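Can it wipe the table yet?

My mother-in-law has asked me the same question at every family dinner for five years: when is the robot coming to do the dishes? I write about machines for a living, so she feels I should have an answer, or better yet a delivery date. I used to say soon. Then I said it depends. Now I pass the rice.

The dishes, of course, are the hard version. Dishes are wet and stacked and breakable, and one of them is always a cheese grater. So I've lowered the bar to the dullest chore in the house, which is clearing a table. Pick up what's on it, put it somewhere else, stop when you're done. My nine-year-old can do this, in the sense that she is physically able to.

I spent a morning in July asking people who build these things how close they are. Razia Shaikh, who works on grippers and is very patient, told me that picking up the cup is no longer what keeps her awake. Two fingers will do for a cup. Two fingers will do for a surprising amount of a kitchen. What gets her is everything before and after the cup: knowing it's a cup with coffee in it, knowing whose, and knowing that the napkin beside it has a phone number on it that somebody wants.
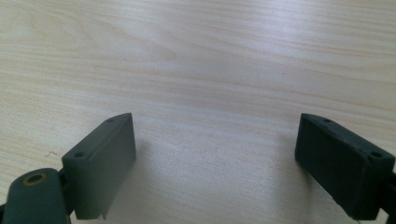 MOLTALIA, July

A bare table is where every one of these conversations starts. Wood grain, a bit of glare, a couple of green fingers with a gap between them, and all the optimism in the world. I could watch a gripper over a clean table all day. So could my mother-in-law, who would point out that it's already clean.

Glare, by the way, is a chore all its own. Junaid Arain, who writes the software end, says a bright patch on a tabletop can pass for a spill, or a plate, or nothing, depending on the hour and the window. People tilt their heads. He has been trying to get a machine to tilt its head for 2 years and would like some credit for it.

The shop floor is further along, and it cheats. If the bolts always come in the same tray, facing the same way, a machine will move them until the building falls down. My kitchen has never had anything come in the same tray twice. We once found the remote in the bread box.

So my answer for the next dinner is that it can probably clear the table if I clear most of it first. I expect to be handed a sponge.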